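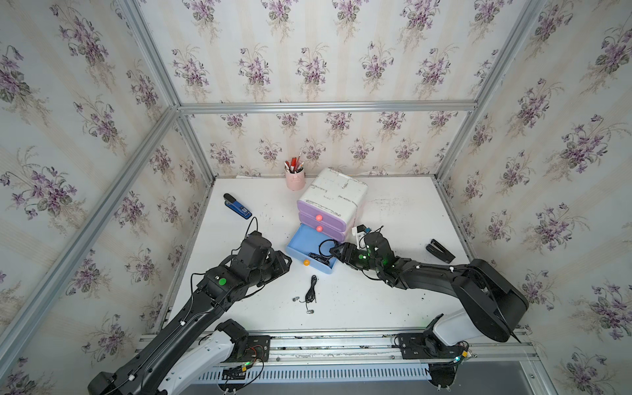
Nermin Tekin starts each morning at the Kutbridge shop with a hex key and a rag. The cell she looks after has two black arms bolted to a metal rail along the front of the table, and those bolts get checked first. If a base shifts even slightly, the arms stop agreeing on where a drawer is.

Next come the grippers. She opens and closes each one 31 times and listens. A dry joint clicks before it fails, she says, and swapping it takes less time than finding out mid-run.

Cables cause most of her trouble. They need enough slack for a full reach and no more than that. Last February a loop snagged on a wrist and cost her two days.

Wallpaper covers the three walls, and she replaces a panel when it starts to peel. The desk supplies get put back by hand between runs, with the drawers pushed shut. Tekin keeps her log on paper. The last entry was number 97, a loose connector on the right base.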